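Week 3 – Drape, grain and why your fabric won't behave

Okay, quick recap before we get going. Last time we pulled threads out of scraps and looked at warp and weft, and a few of you asked why any of that matters if you only want to hem curtains. It matters a lot! Grain decides how cloth hangs, and if you cut off grain your curtain will twist on you for years.

So: warp runs the length of the roll, weft runs across it, and bias is the diagonal between them. Take your Beyene cotton (the 200 gram one, not the heavy 400) and tug it each way. Bias gives the most, and I love it for skirts – less so for pillow covers, where it sags. 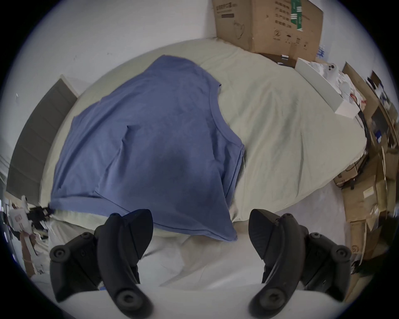

Knits are a different animal, being made of loops instead of crossed threads. They stretch without any help from the bias, and they slump into whatever is under them. Think of a plain T-shirt laid out on a bed, like the blue one on the pale green sheet: even spread flat it keeps soft creases running on the diagonal. Don't cut a knit in that state. Smooth it from the center out with flat hands, let it rest, and only then pin.

Mohcine Mahrous has a good handout on resting times, and I've put copies by the door. Read the Presar page and skip the bit on velvet for now.

For next time, bring one woven and one knit scrap, both big enough to drape over a mug. Label the grain on each in chalk (pencil is fine on the light ones). We start at 6:30, and I'll have the steam iron on.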